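2020-12-24
By the Arkus press desk

Arkus publishes a plain-English code of practice for small robot sorting benches

Furnville – Arkus is very pleased to release, just ahead of the holidays, its first code of practice for people who run small robot arms at a bench, picking everyday things out of one bin and putting them into another. The code is free to read, free to copy and, we hope, short enough to get through over one pot of tea.

We began writing it in March, after a long and friendly run of conversations with our neighbours at Kato and Nouri. All of us had been doing much the same kind of work in much the same kind of way, and yet when we sat down to compare results we found that we could hardly compare them at all. One workshop counted a pick as good once the object left the floor of the bin, while another waited until it had been let go on the other side. One changed its objects every morning and one had kept the same set for months. These are small things, but they add up, and it seemed a pity to let so much careful work go to waste for want of a shared set of rules.

The code has 6 parts, and they cover laying out the bench, choosing objects, fixing the bins in place, keeping people safe near a moving arm, writing down what happened, and looking after worn equipment. To test the wording, the three workshops made 2648 logged picks between them under the draft rules, of which 1229 were made at our own bench here in Furnville. Every sentence that led two operators to do two different things was rewritten, and a few were rewritten more often than we would care to admit!

On objects, the code asks for a good mix of shapes and sizes from ordinary life, light things and awkward things together, with flat items that lie close to the floor of the bin as well as rounder ones that are kinder to a gripper. A spoon, a paintbrush, a clear cup and a rubber duck each ask something different of the arm, and a bench that only ever handles one sort of thing will give a rosier picture than it should.

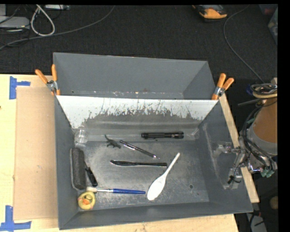

Bins and dividers should be clamped so that they cannot creep during a session, and their positions checked against marks on the table before work starts. Scratches and scuffs are allowed, but they should be noted in the log, as a worn surface can look quite different to a camera from a new one. Nobody should reach into a bin until the arm has been stopped, however quick the job may seem.

We have printed 100 copies for workshops and colleges that would like one on the wall, and we would dearly love to hear from readers who find a rule unclear or think we have missed something. A second edition will follow once those comments are in.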